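About Plonel

Plonel is an independent currency research firm. We write for importers, exporters and small funds that need to follow exchange rates but don't keep an economist on staff.

Josée Gagnon and Chidubem Sani started the firm after seven years on the same trading desk. Today our notes go out to some 2,000 readers each morning before the European open.

We don't manage money or take orders. Clients pay a flat yearly fee, and everyone gets the same note at the same time.
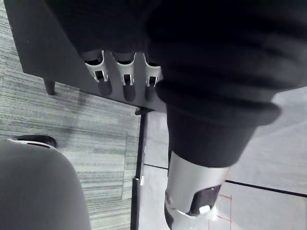
What we cover

The daily note looks at the dollar, the euro and the main commodity currencies. Lungile Zulu writes on emerging markets — mostly the rand, the lira and the peso. A longer piece on central banks comes out every April.

Contact

Write to Sofia Mitsotakis-Vlachou at our Flarkirport office for a trial subscription.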